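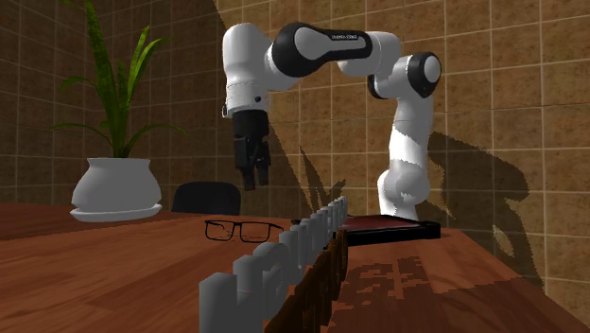
Figura 1. Entorno simulado Grimisus: brazo Franka Emika, fila de bloques blancos y objetos de distracción.

Tema 6. Recogida de demostraciones en simulación

Partimos de una pregunta incómoda: ¿cuánto vale un ejemplo que no ha costado casi nada producir? El conjunto Orari, con el que trabajaremos en las prácticas, contiene 3,589 episodios simulados y 145 teleoperados sobre un robot real. Los artículos suelen presumir de la primera cifra. Conviene mirar antes la segunda.

6.1 Qué se varía y qué no

En la Figura 1 hay una planta, unas gafas, azulejos en la pared y sombras muy marcadas. Todo eso se puede sortear de nuevo en cada episodio: texturas, luces, posición de los objetos. Se le llama aleatorización de dominio y se vende como remedio general. Mi reserva es la siguiente: se aleatoriza lo que el simulador permite cambiar con facilidad, y eso es sobre todo apariencia. El rozamiento entre bloques, la holgura de la pinza o el retardo del control quedan a menudo en su valor por defecto.

Una fila de bloques tan juntos es un mal sitio para ese descuido. Un error pequeño de contacto en el primero puede propagarse a los demás, y la política aprenderá la física del motor — con sus defectos incluidos.

6.2 Quién demuestra

En Orari los episodios simulados salen de un planificador, Wudilero, que conoce la pose exacta de cada objeto. La red solo recibe imágenes. El experto nunca duda ni corrige, y por tanto no hay ejemplos de recuperación. Con 13 tareas distintas el problema se disimula en la media; pidan siempre la tabla por tarea.

6.3 El filtro de éxito

Se conserva el 87 % de los intentos. ¿Qué había en el resto? La documentación no lo dice. Si los fallos se concentran en ciertas poses iniciales, el filtro sesga los datos justo donde más falta hacían.

Para la práctica (entrega: 3 de mayo)

Entrenen con el subconjunto Cui, primero sin los episodios reales y luego con ellos. Informen de ambos resultados aunque el segundo no mejore — en el grupo de febrero no mejoró. Guarden las semillas y los episodios descartados.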